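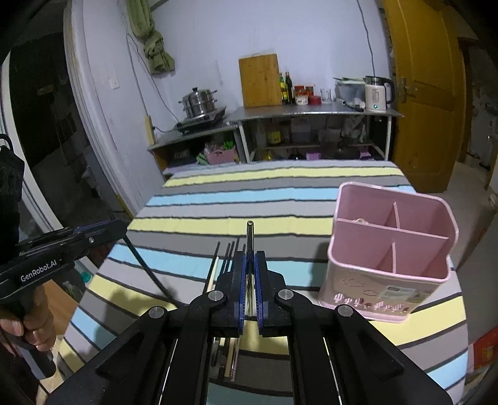

Solange Pacheco asked after last week's session whether she really had to clean the pads every single time, and I promised her a proper answer in the notes. Yes, please do – and I'll go through the whole routine again, as a few of you were still hunting for your pens when I started.

Looking after the hand-held grippers (Unit 8)

Wipe the blue pads with a cloth that is barely damp, working along the ribs. Shiny handles, the metal ones especially, are the first thing to slip when there's grease about, and people will go and blame the spring!

Next, open and close the jaws slowly, with nothing between them. Both arms should spread evenly. If one lags, look at the pivots under the round caps before you touch anything else – I once spent a whole July afternoon on a cable when all it wanted was 2 turns of a screwdriver.

Then try a pick. Start with a spoon handle, and go on to a single chopstick, which is a much fussier thing to hold. Lift, wait, put it down. If it turns in the jaws, go back to the pads.

Write the result in the Festitz log, page 92, with your initials. Spare pads are in the Zoler drawer, bag 981. Please tell me when you take the last pair.

For next time, read the section on cable wear and bring your own cloth.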